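How Do You Choose a Hand for a Robot?

Your own hand can pick up a grape, a brick or a sheet of paper. Most robot hands are good at only one or two of these jobs. A robot hand is called a gripper, and the people who build robots spend a lot of time testing different ones.

Juwita Pillai and Hưng Đỗ test grippers in a workshop called Tesolside. In July they compared 2 kinds.

The first gripper has two stiff fingers that close like a pair of tongs. It holds blocks and bottles very firmly. It is not so good with soft things, which it can squash.

The second has rubber fingers that bend. When they press on something, they curl around it. This gripper can hold a ripe plum without leaving a mark, but heavy things can slip out.

A fair test

To compare the grippers fairly, Juwita and Hưng change only one thing at a time. They use the same arm, the same table and the same 14 objects. Each gripper gets 20 tries at each object. If the object stays up while you could say "one robot, two robot, three robot," the try goes down as a pass. If it falls, that is written down too.

The stiff fingers did best with a wooden block. The rubber fingers did best with a sponge ball. Both had trouble with a coin, because there is so little of it to hold on to.

What does the robot see?

Many robots have a small camera on the wrist, just behind the gripper. It moves wherever the arm moves. When the arm is high up, the camera can take in a whole table. When it is close to something, it sees only a small piece.

Close-up views can be hard to understand, even for people. A dark line might be a gap between two panels, or it might be a cord lying on top. A robot that has to pick up a cord needs to know which. One way to find out is to move the camera and look again from a different side.

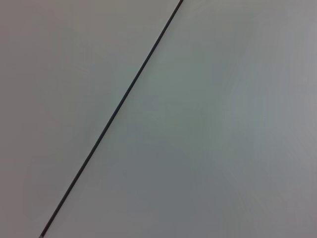

A wrist camera's view of a thin, dark line between two pale gray areas. Is it a gap or a cord?

Try it yourself

Put on a pair of thick mittens and try to pick up a coin, a pencil and a ball. Then try again with kitchen tongs. Write down which was easier for each one.

Words to know

Gripper: the part of a robot that holds things.
Wrist: the place where the gripper joins the arm.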